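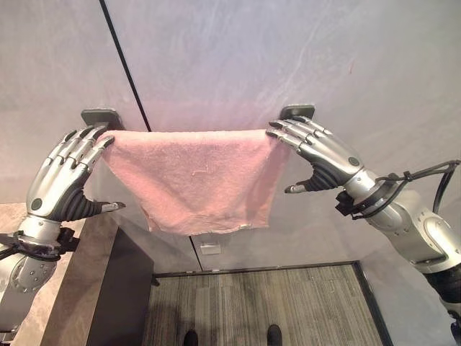

The pink one, held up by the corners. Bit of fraying on the bottom edge.

Jakitz hand towel, terry, faded salmon color. Three and a half stars, would be four if the hem was better.

Quick review, dinner's on. Bought the pink and the gray for the downstairs bathroom in July after the old ones went to the dog. 11 dollars each. Listing says 600 gsm and I'd beleive it, they're thick when you first get them. Not hotel thick.

The good: dries hands properly from day one, no weird coating you have to wash out first. Soft, fuzzy, loopy side both sides. Color is nicer than on the website, more of an old pink than a bubblegum. Doesn't bleed. I put it in with white socks by mistake and the socks are still white.

The less good: the hem. Curls up where it's frayed and there's little pale spots along there too. Also a short white thread near the middle that I keep meaning to snip. Don't pull it!! Did that on a Rultdale towel once and got a ladder right across. The gray is holding up better, same wash, same line, no idea why.

Folding: fine. Top edge goes straight if you give it a tug, bottom never quite lines up so my stack looks sloppy. My sister-in-law Dilani has the Coşkun ones and hers fold like paper but she paid double and they take forever to dry.

Wash at 60 if your machine's in Celsius like mine, hot otherwise. Skip the softener. Tumble low. Lint filter was packed the first couple times, normal after that.

Would I buy agian? The gray yes. Pink maybe if its on sale. The bath sheet in the same line is out of stock so can't comment on that one.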